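Drying things indoors, and giving in

We have been in the flat at Prasuddale for seven months now and I have finally stopped hanging wet towels over the doors. The airer went up in the bedroom in December and more or less stayed there. It held one load if you were careful, and the jeans at the back were never dry by the time the next lot came out. By spring there was a grey patch on the wall behind it, low down by the skirting board, which I have cleaned off twice with diluted bleach.

So I use a dryer now. Not for everything. Shirts still go on hangers on the shower rail, and anything woollen lies flat on a towel on top of the chest of drawers. The dryer gets towels, socks, bedding, gym things and whatever else I can't be bothered to hang.

A few things I have settled on. I shake each piece out before it goes in, because a sleeve that goes in twisted comes out twisted and damp in the middle. I do duvet covers up at the buttons first, otherwise all the socks end up inside. And I don't fill it. Half a drum dries properly, a full one comes out warm on the outside and wet in the lump.

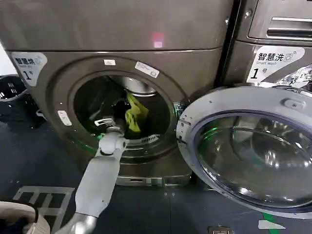

Pavithra Kaimal thinks I am still too cautious and that mixing light and dark in the dryer does no harm at all, as long as nothing in there is new. She says the colour comes out in the wash or it doesn't come out. I have gone along with this for gym kit and haven't had anything spoiled so far, but I keep the white pillowcases back for a load of their own.

The lint filter is the job I used to skip. I do it every time now, before I start - fingers along the slots first, then a dry cloth for what's left. Once a month I take an old toothbrush to it. Towels are the worst for fluff, and the blue bath sheets we bought in Stesbridge were shedding for weeks.

I also check round the drum with my hand before I walk off. Black socks are very hard to see against a dark inside. I have lost 3 that way and got 2 back.

Still to sort out: somewhere to put the airer, which doesn't fold as flat as it did, and a second basket so clean things don't go back into the one the dirty things came out of.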